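Breakfast Table Project - Final Report
Group 3: Volkan Karabulut, Atieno Mfinanga, Wafula Barasa
Supervisor: Velimir Popescu
May 2020

1. What we set out to do

Short version - how do people lay out a small shared table, and does it matter for how fast it gets cleared. We picked the table in the Ilside common room because all three of us eat there anyway. Original plan had two tables but the second one went to Nuvville in November and never came back.

Question we wrote in the proposal: "Does the position of packaging on a shared table change the order people tidy it in?" Velimir said too broad. We narrowed it to dry goods, dishes and fruit. No hot food.

2. Background

Not much written on this that we could get hold of. Most of what we found was about restaurant clearing, which has trays and a trolley. Pentti Harju's thesis from the year before us was the most use. He splits table things into stay, go and bin. We kept his three groups but had trouble with bin (see section 4).

3. Method

Set the table, asked someone to sit for a cup of tea, then asked them to clear it. Wrote down the order on the Geraghty sheet (appendix A). Layouts changed each round but the objects stayed the same where possible. Fruit had to be replaced obviously.

Budget was 300 dollars, most of it went on food and the tablecloth. 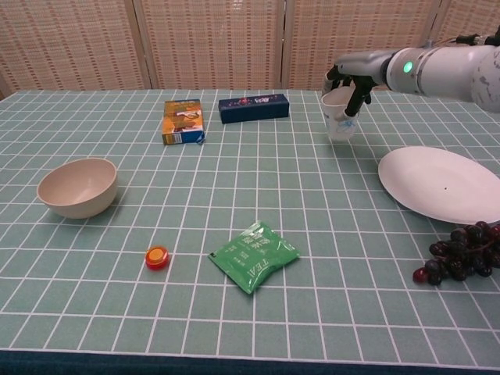
Tablecloth choice ended up mattering more than we thought. First one was plain and we couldn't say afterwards where anything had been, just "near the middle" or "left a bit". The grid fixed that. With the white lines on the teal you can give every item a square, so the bowl is a left side item, the two boxes are back centre and the plate and grapes are on the right. We wrote positions as row then column, counting from the front. Anything on a line went to the square with more of it in. The grapes were a pain for this, a bunch sits partly over the edge of the plate and partly on the cloth, so in the end we gave fruit its own line on the sheet and stopped arguing.

4. Problems

Small things. The green foil tea packet got called rubbish by some people and food by others, depending whether they thought it was full. Pentti's groups don't cover that. We added a fourth group, "ask", which is a bit of a cop out but it's what people did in real life - they held it up and asked.

Same trouble with paper cups. Bin, or rinse and keep? Atieno wanted them out of the study altogether. Wafula and me wanted them in. They stayed in.

Also we forgot to write down which hand people used for the first two rounds, so that column is blank. Sorry Velimir.

5. What we found

Flat things went last. Plates nearly always stayed untill the end, even when they were closest. Upright boxes went early, and once one box was moved the one beside it usualy followed, whatever size it was. Bowls were all over the place, no pattern we could defend.

Full table of orders in appendix B.

6. If we did it again

Fix the bin group before starting. Use the grid cloth from day one. Buy less fruit.

Thanks to Wurkbridge for the room bookings.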